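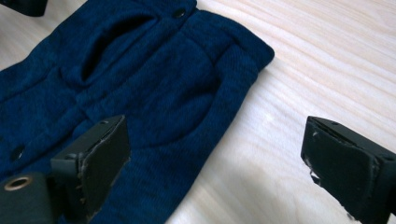 ## Clothes folding: where the collection is up to

The Bruna project needs 1,000 recorded folds before the first training run, and as of 2021-07-21 we have 474. Each one is done by a person working a pair of hand-held grippers, so the learning system gets the movement and the gripper's view of the cloth together.

Most of the recordings so far are of blue clothing. Dark blue cloth is hard for the system because folds, pockets and seams all come out much the same colour, and we wanted plenty of those on file early. Buttons help, as they give it something fixed to follow while the rest of the garment changes shape.

Woven cloth has been the easier half. It holds a crease and the edges stay where they are put. Knits bunch up as soon as they are lifted, and a grip on one thickness can easily become a grip on three. We have asked everyone to keep recording when that happens – let go, find the edge again and carry on. A recovery is worth as much to us as a clean fold, and so far only 86 of the recordings contain one. The target is 300.

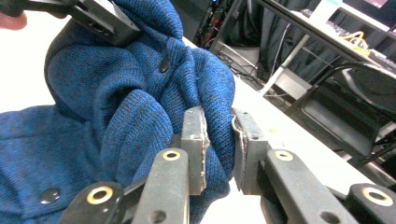
Oyelaran wrote in to ask whether slow recordings get thrown out, having spent a long while on one sleeve. They don't. Speed is evened out later, and a careful regrasp at half pace is perfectly usable. The ones we drop are those where the garment leaves the view of both grippers for most of the fold, or where the start and finish weren't marked.

A few things for anyone booked in over the coming weeks:

- Shake the garment out between recordings so no two start from the same heap.
- Check the gripper pads before you begin and write any wear in the log.
- Say which hand moved first in the notes field. Half of them are blank at the moment.

Towels and lighter colours come next, then the set goes to Rurnero for labelling. The first training run is planned for October.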